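The Joy of a Chart You Can Poke

By Védís Ravn

2 August 2022

I have a folder on my laptop called "final," and inside it there are static charts going back to my first job. Bar charts, line charts, one very brave pie chart. They are all fine. Most of them took me an afternoon each, and I'm fairly sure most of them were looked at for less time than it takes to butter toast.

Last winter I started making charts that people could move around in, and I haven't had this much fun with a data set since graduate school. I want to tell you how that went, because if you know a little Python or a little R, or even just enough of a spreadsheet to be dangerous, you can be doing this by the weekend.

How I got started

The push came from a small project called Druvstead, a group of vineyard owners who share weather readings. They have 40 stations scattered over a few valleys, and each one reports temperature, humidity and leaf wetness through the day and night. Someone there asked me whether the readings could tell them anything about late frost. I said sure, and went off and did what I always do: a notebook, a pile of plots, a tidy PDF.

The PDF landed with a soft thud. People were polite about it. Then one of the growers wrote back asking if I could redo page three with only the stations on the north slope. Another wanted the same page for May only. A third asked what the spike was. I made the new versions, and each new version brought two more requests, and by the end of that week I had a PDF longer than some novels.

So I gave up on pages. I put all the readings in one place, built a single screen with a map on the left and a line plot on the right, and tied the two together. Click a station, see its line. Drag across a few days, and the map recolors itself for just those days. That was the whole thing! It had two controls and a title.

The requests stopped, and something much better took their place. People began sending me things they had found. One grower worked out that the two stations at the bottom of her road always cooled off before anyone else's, and that the cold seemed to creep uphill from there. I'd stared at that data for weeks and had never put those two stations side by side.

Start from the question

If you take one piece of advice from me, let it be this: write down the question before you open your editor. I keep mine in a comment at the very top of the file, in plain words. "Which stations get cold first?" is a good one. "Explore the weather data" is a wish, and it will lead you to a screen with 8 dropdown menus and a slider that does nothing much.

I know because I built that screen. It was my second version for Druvstead, put together in a burst of pride after the first one went well. I added a menu for every column. I added a color picker (why?). I added a button that switched the map from light to dark. When I watched someone use it over a video call, she opened each menu once, closed it again, and asked me where the old one had gone.

Now my rule is that every control has to answer a question somebody has really asked. It keeps things small, and small things load fast, and people forgive a lot in a page that loads fast.

Getting the data into shape

The part that takes longest is still the part before any drawing happens, and I've come to enjoy it. There's a real pleasure in taking a messy export and getting it to the point where each row is one reading at one station at one time. Long and skinny, as my old professor liked it. Once a table is in that form, nearly every plotting library out there will do what you want with very little arguing.

The weather readings came to me as separate files, one per station, with the dates written in three different styles. One station had been logging in Fahrenheit for its first month and then switched over without a word. I found that one by plotting every station as a faint gray line on the same axes, which I now do with every new data set before I do anything else. It's ugly and it takes a minute, and the odd ones leap right out at you.
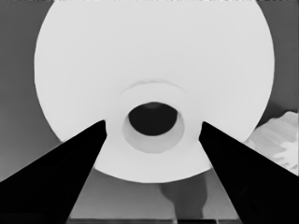 Picking your tools

Readers always want to know which library I use, and I change my answer depending on who's asking. If you already live in Python, stay there. The interactive plotting packages have become very good, and several of them will write out a plain web page that you can email to somebody, no server required. If you're an R person, the story is just as happy. You can go from a data frame to a working dashboard in fewer lines than this paragraph.

For the Druvstead work I used a little toolkit called Nerano, which a friend had been pushing on me for ages. It does one thing I adore: you describe which plots should listen to which, and it handles the wiring. A selection in one plot is simply a filtered table, and any other plot can ask for it. The documents are thin and I had to read the source a couple of times, but the source is short and pleasant to read, so I didn't mind.

I also tried Grandurex, which is bigger and has a lovely set of map layers. I'd reach for it on a project with serious geography in it. For my 40 stations it felt like renting a moving van to carry home a lamp, and the finished page took noticeably longer to open on a phone in a field with one bar of signal. That matters when your readers are standing in the field.

Try a couple. Give each one an evening with the same small data set and see which one makes you grin.

Tell people where to look

I used to believe that an interactive chart should be a neutral thing, a clean window that people would wander through on their own. Some people do wander. Most of them look at whatever is on the screen when it opens, and then they decide whether to stay.

So the opening view deserves as much care as any chart you'd put in print. Pick the most interesting week and start there. Put a short sentence over the plot that says what's going on in it. Label two or three lines directly and let the others fade into the background. Someone who never touches a thing should still come away knowing something, and someone who likes to poke around will have a place to push off from.

The best version of this I've seen came from a reader in McIntyre, a town whose library had been counting visitors by the hour and wanted to share the numbers with the people who lived there. The page opened on one rainy afternoon when the building was packed, with a single line of text saying so. Under it sat a box asking, "When do you usually come in?" You typed an hour, and the chart slid over to your hour. I played with it for ages, and I don't even live there!

Watch somebody use it

This is the step I skipped for years. Send the link to one person, ask them to share their screen, and then keep quiet. It's hard. You will want to say "no, drag it," and you mustn't.

I've learned more from those calls than from any tutorial. I learned that people click on legends and expect something to happen. I learned that a hover label is invisible to anyone on a tablet. One grower kept trying to pinch the line plot to zoom, so I made pinching work, and the next person did it without a thought and never knew it had been missing. Each of those fixes took me less than an hour.

A word on size

People worry that their data is too big for a browser, and sometimes it is. It's usually less of a problem than they fear. My first build sent every reading from every station and crawled along. Then I averaged the readings by hour for the wide view and fetched the full detail only when somebody zoomed in to a single day. The page shrank by nearly 100 to one and nobody could tell the difference, me included.

Check your dots, too. A scatter plot holding more points than the screen has room for is a blob. A binned plot with soft colors tells the same story, draws in a blink, and looks gorgeous on a big monitor.

What I'm making next

Druvstead wants to add rainfall this fall — and soil readings as well, if the sensors hold up. The table is going to grow from 40 stations to 135, so the map needs some thought. I've been sketching a version where stations that behave alike get gathered into one shape, and tapping the shape opens it up. It's half working. The opening part is beautiful and the closing part sends everything flying off toward the top left corner, and I've been happily fixing it all week.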